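Home | Topics | Ask | Members | Log in

We use cookies to keep you signed in and to count visits. Accept | Settings

Getting old label glue off bottles and jars for good?

posted by flellow_fan, 2022-07-28

Hi everyone! I've started saving bottles and jars for my seed swap and I love how they look all lined up on the shelf, but the glue is beating me. I soak them overnight in dish soap, the paper slides right off, and then there's a gray sticky layer that picks up every bit of dust in the house. Glass is bad enough, and on plastic I seem to be making it worse (I tried a scouring pad and now one bottle looks frosted). I have 7 done and a whole laundry basket to go before the Stornton swap. What works on both, without stinking up the kitchen?

3 replies | sorted by most helpful

Nurnis

Oh, I love this job, it's so satisfying once you get the order right! Skip the long soak on plastic. Most plastic labels are a film with a waterproof glue, so water only gets you a wrinkled edge. Use a hair dryer on low, keep it moving, and start lifting at a corner after half a minute or so. Pull slowly and flat back against itself, and with luck most of the glue comes away with the label.

For whatever stays behind, mix equal parts baking soda and plain cooking oil into a paste. Smear it on, go and have lunch, then rub it off with an old cotton T-shirt. Wash with dish soap twice, because oil left on the outside makes them slippery and a new label won't hold.
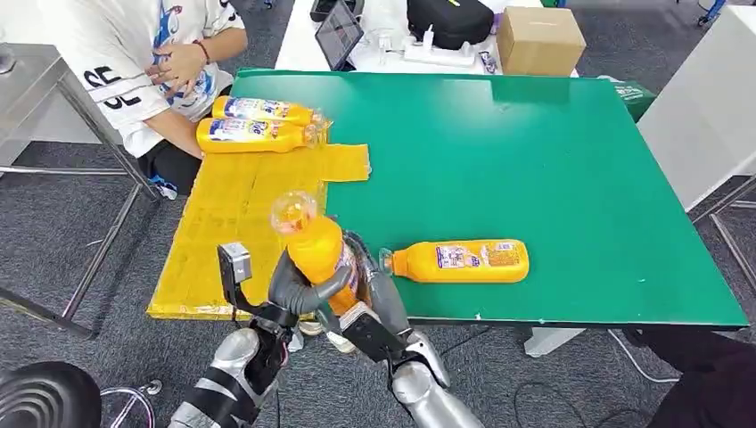 The other thing that changed my life is rolling masking tape around my fingers, sticky side out, and dabbing at the last specks. It grabs old glue far better than a fingernail does! On glass you can be rougher: hot water inside, wait a few minutes, then a plastic scraper or an expired gift card. I'd keep metal blades away from both.

One caution for seeds. Get the insides completely dry before you fill them. I leave mine open upside down on a rack for two days, then right side up for one more.

lagman_lane

Rubbing alcohol. Dab it on and wipe it off. Open a window. Test a small spot first if the plastic is clear, some kinds go cloudy.

marmalade702

Seconding the oil paste, it's great! Peanut butter does the same thing but then your bottles smell like peanut butter. Can't help with the frosted one, I'd paint it or stick a bigger label over the scratches. If you ever print your own, get the removable kind, they come in packs of 100 and peel off clean even after a year in my pantry.

flellow_fan

The hair dryer worked on the first try!! Doing the paste tonight. Thank you all so much, I'll report back on the glass ones after the weekend.

Viewed 1,858 times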